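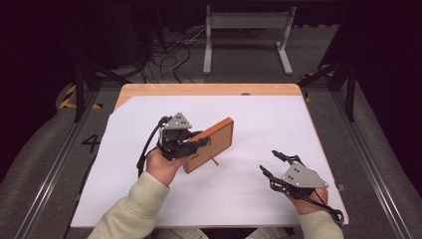
White paper over a wooden table, and an orange board held up at one side.

Home Columns Food Garden Letters

We use cookies to remember your preferences. Accept or manage settings.

In defence of the long lunch
December 2023

I grew up in Wolde, where the shops shut at noon and opened again when they felt like it, and I have been spoiled for ordinary working life ever since. My mother laid the table with soup, bread, cheese, a jar of something pickled, and whoever was passing the gate got a bowl (the meter reader came to us for years, and I'm fairly sure our meter never needed that much reading).

These days I live in Forner and eat most of my lunches over a keyboard, with crumbs in the space bar. Then in October I spent a week at my cousin's in Faltedden, where 11 of us sat down every day at half past twelve and got up again at two, and I came home in a better humour than any beach has ever left me in.

I know the objections. People have shifts, and kids to collect, and a boss who watches the clock. A long lunch is a luxury for plenty of my neighbours and I won't pretend otherwise. But I do think we gave it away too cheaply — a sandwich in 20 minutes, then back to it — and I can't see what we got in return, apart from a worse colour in our cheeks by four o'clock.

So I've started small. Once a fortnight I put the good cloth on, make far too much soup, and leave my phone in the hall. Last time we argued about rhubarb until the pot was cold.

Related
The last bakery in Drodament
Soup for a crowd
Why I gave up on rhubarb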